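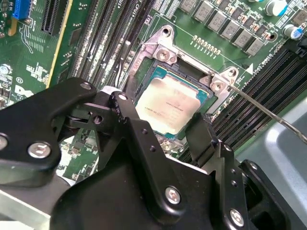 Tarneo CPU-service kit, trial unit 1847
Pre-run safety checklist, Tuesday

Gripper screws tight: OK. All of them, first try!
Finger play under 2 mm: OK, and lovely smooth travel.
Protective stop from the pendant: OK
Cables clear of the wrist joint: WATCH. Recheck after 30 cycles.
Tower stable on the slats, side panel off: OK
PC unplugged, power supply discharged: OK 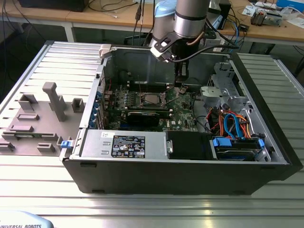
Gindari adds that the stop test should be repeated with the arm low in the case, at reduced speed.

Agreed, added to the sheet. Score so far: 86. Really looking forward to the next run!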